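The Sea-Run Weeks

The lodge at Drulumel had two guests left by the second week of November, and one of them was leaving in the morning.

The guide came down to the dock at six with the thermos and the rods. She had worked the river for nine seasons. The older guest was already sitting in the boat with his jacket zipped to the chin. He had booked through the Denby office, paid in full, and had not caught a fish over two pounds all week. He had been polite about it. She would have preferred a complaint.

"Wind's down," he said.

"It is for now."

She started the motor and took them up past the gravel bar and the old ferry cable. The river was low and very clear. In water like that the browns could see a man lift his arm from a long way off, and she ran well outside the good pools so the wake would not reach them.

They stopped first at the bend below the poplars. He fished it the way she asked him to, from the top, a step between casts, letting the fly come all the way around before he picked it up. He was a decent caster. His trouble was that he stopped believing in a piece of water about halfway down it, and then he fished the rest quickly to get it over with. She had told him so on the second day. He had said his wife used to tell him the same thing about books.

He got to the bottom without a touch and stood there looking back up the run.

"Again?" he said.

"No. Let's go up to Orellana."

The Orellana pool was 2280 meters above the poplars by the lodge map, and the last part had to be walked. She tied the boat to a root and they went along the bank on the cattle path. He was seventy-one, and he put his feet down carefully and didn't talk. Halfway there he stopped to rest with one hand on a fence post.

"My daughter thinks I'm too old for this," he said.

"What does she want you to do?"

"Come and live over her garage. She's painted it."

He took his hand off the post, and they went on.
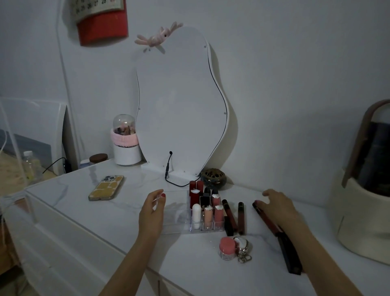
The Pool

It lay under a clay bank, long and dark on the far side, with a shelf of stones on the near side where a man could stand. Nearly 400 yards of it, from the riffle to the tail. The light had not come over the bank yet. She sat him on a log and changed his leader while he drank coffee, and she tied on a black fly with rubber legs, an ugly thing the clients never picked for themselves.

"Start short," she said. "They come in close overnight."

"And don't quit halfway."

"I didn't say it."

"You were going to."

He waded in to his knees. She stayed on the bank behind him and watched the water. A pair of geese went over. On the other side a cow came down to drink, looked at them, and went back up through the brush.

He fished the top third slowly. He fished the middle slowly too, and at the place where he would usually have begun to hurry he stopped and stood for a minute with the rod under his arm, blowing on his fingers. Then he went on at the same pace. She noticed that she had her hands in fists inside her pockets.

The fish took fifty feet from the tail. There was no splash. The line stopped coming around, and he said "Oh," in an ordinary voice, and lifted.

It went straight across to the clay and sat there. He held the rod too high and she told him to bring it down and to the side. It ran up the pool and he followed it along the shelf, stumbling once, and she got into the water below him and walked where he walked. After that it came down again, past both of them, and she saw the length of it and decided not to mention it.

He was breathing hard. "Should I give you the rod?"

"No."

"My arm's going."

"Switch arms."

He switched arms. It took a while longer. When the fish finally turned on its side she had the net under it before either of them said anything, and then she kept it in the water with the mesh loose around it while he got down on his knees on the stones, one at a time.

It was a cock fish, silver going to brown, with a scar behind the dorsal. He put a hand under it. The scale on the net handle said nineteen and a half pounds.

"Do you want a picture?" she said.

He thought about it. The fish's gills opened and closed.

"How long does it take?"

"A few seconds."

"No," he said. "Let him go."

She tipped the net and he held the fish by the wrist of the tail, facing up into the current, until it pulled out of his hand. It went over the shelf and into the dark part.

They sat on the log afterward and finished the coffee. His trousers had leaked at one knee and he rubbed the leg with both hands. The sun was on the water now and the wind had started, small gusts that ruffled the tail of the pool.

"There's time for another pass," she said.

"You fish it."

She hadn't brought her own rod, so she took his. She started at the riffle, short, and worked down. When she looked back he had lain down flat on the bank with his hat over his face and his boots still in the river.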